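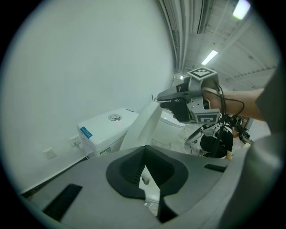

Figure 2. Hand-held device with a square black-and-white marker mounted on top.

4.2 Where borrowers look for the label

The Kincaid lending library owns 579 items, and its rules require every one of them to carry a label "in a visible place." The rules do not say visible to whom. Over 30 days in March we recorded where each label was and whether the borrower found it without help from the desk. Labels on the underside did badly, especially on ladders, which most people are unwilling to turn over in a lobby. Labels inside the carrying case did well until the case went home with a different drill.

Top-mounted marks, of the general sort seen in Figure 2, ask the least of the borrower. They also get in the way of stacking, and the staff at Kincaid like to stack. The Undach branch settled the matter by tying paper tags to everything, including the paper tag dispenser. Its tags were easy to find and, after one wet weekend with the garden tools, impossible to read.

We had expected older borrowers to have more trouble than younger ones. They had less. Several told us they had put on their glasses before coming to the desk, a method the younger group had not considered. Familiarity with the item made little difference: regular users of the Wolesen hedge trimmer searched its handle with great confidence, although its label has been on the guard for years.

Loans made at the Rarar pop-up stall are left out of this comparison. The stall kept its records on the labels themselves, and the labels were lent out with the tools. Section 4.3 takes up the related question of what borrowers do once they have found the label and disagree with it.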